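**Boteo opens free computer repair and rebuilding bench in Jodlow**

31/10/2018

JODLOW. Boteo, the secondhand computer shop on Pacheco Street, has opened a repair and rebuilding bench where residents can work on their own desktop computers with help from the shop's technicians. There is no charge for bench time. Customers pay only for parts, and they may bring parts bought elsewhere.

The bench is in the back half of the shop, in the space that used to hold printer stock. It has 11 work places, each with a power strip, an anti-static mat and wrist strap, a set of screwdrivers and a monitor for testing. Two of the places are set lower for people who work sitting in a wheelchair.

"Most of the desktops that come over our counter need one or two parts," said Marlene Amaral, owner of Boteo. "People were paying us to do a job they could learn in an afternoon. A good many of them told us they would like to try it."

The shop ran a trial of the bench in July. During that month 371 people signed in, and the technicians kept a record of what each person came to do. Adding memory was the most common job, followed by replacing a power supply and moving files off an old hard drive. Full rebuilds, in which a used case and motherboard are fitted with a new set of parts, came fourth.

Rebuilds are the part of the program that Boteo wants to expand. The shop takes in used desktops from offices and households, wipes or removes the drives, and strips each machine down to the case and board. Boards that pass a visual check go on the shelf with their cases, ready for someone to build on. 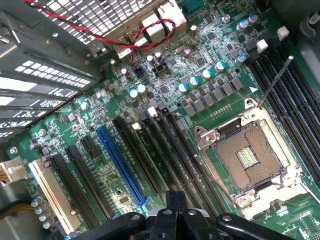

A person starting a rebuild chooses a case and board from the shelf and sits down with a technician for a short planning talk. The technician looks up which processors and memory the board will accept and writes them on a card that stays with the machine. The builder can then buy used parts from the shop's bins, order new ones, or come back another day with parts of their own.

Silvana Leite, head technician, wrote the instructions used at the bench. They are printed on heavy paper and kept in a binder at each place. The first sheet covers the processor, the step that new builders ask about most.

"The pins in this type of socket bend very easily, and a bent pin can mean a dead board," Leite said. "So we go slowly there. Lever up, bracket open, look at the pins, find the corner mark on the processor, and set it straight down. You don't push on it and you don't slide it. After that I tell people to relax. The memory only fits one way around, and so do most of the cables."

Builders are asked to have a technician look at the socket before the processor goes in and again before the machine is switched on for the first time. Boteo will replace any shelf board that is damaged at the bench once, at no cost to the builder. A second replacement is charged at the shelf price.

Boards are inspected before they are offered. Technicians look for swollen or leaking capacitors, scorch marks, cracked slots and damaged pins. The rear ports are checked for bent contacts and the inside of the case is cleared of dust, including the rear vents and the slot covers. Boards that fail go to Omener, a recycling firm outside town that also takes the shop's dead power supplies and broken monitors.

The shop took in 1,367 used desktops in the 12 months before the bench opened. Amaral said more of them could have been put back to use if there had been enough hands.

"We had boards sitting here with nothing wrong with them," she said. "They were older, and it didn't pay us to build them up and sell them. For somebody who wants a machine for homework or for writing letters, they are fine."

Lurdes Louro, a school bus driver from Jodlow, built two computers during the July trial, one for herself and one for her mother. She had not opened a computer before.

"I was afraid of the little lever on the processor, because it takes more force than you expect," Louro said. "Silvana stood next to me and I did it. The second one took me half the time. My mother plays cards on hers."

Evening classes will start next month. Hernán Rivadeneyra, who has taught electronics to adults in the area, will lead a beginners' course covering the parts of a desktop, choosing compatible parts, assembly, and installing an operating system. Each student works on one machine for the whole course and takes it home at the end. A shorter class on cleaning and basic repair will be offered for people who already own a computer and want to keep it running.

Laptops can be brought to the bench for memory and drive changes. The shop does not have the tools for laptop screen or hinge repairs at the bench and will continue to handle those at the front counter for a fee. Phones and tablets are not accepted.

Children under 14 are welcome with an adult. Food and open drinks must be left on the table near the door. Builders who cannot finish in one visit may leave a machine in the storeroom for up to 30 days, with the card attached and the loose screws bagged and taped inside the case.

**Donating a computer**

Boteo accepts desktop computers in any condition at the front counter during shop hours. Donors should copy any files they want to keep before dropping off the machine. Drives are wiped in the shop, and donors who prefer to take the drive home can have it removed while they wait. Memory and processors are useful even when the rest of the computer is not, and the shop is short of power cords at present. Offices with more than 11 machines to donate can arrange a pickup.

**About Boteo**

Boteo sells and repairs used desktop and laptop computers from its shop on Pacheco Street in Jodlow. It also sells used parts, cables and monitors.

**Contact**

Raíssa Bittencourt, press and bookings
Boteo, Pacheco Street, Jodlow
Bench places and class seats can be booked in person at the front counter.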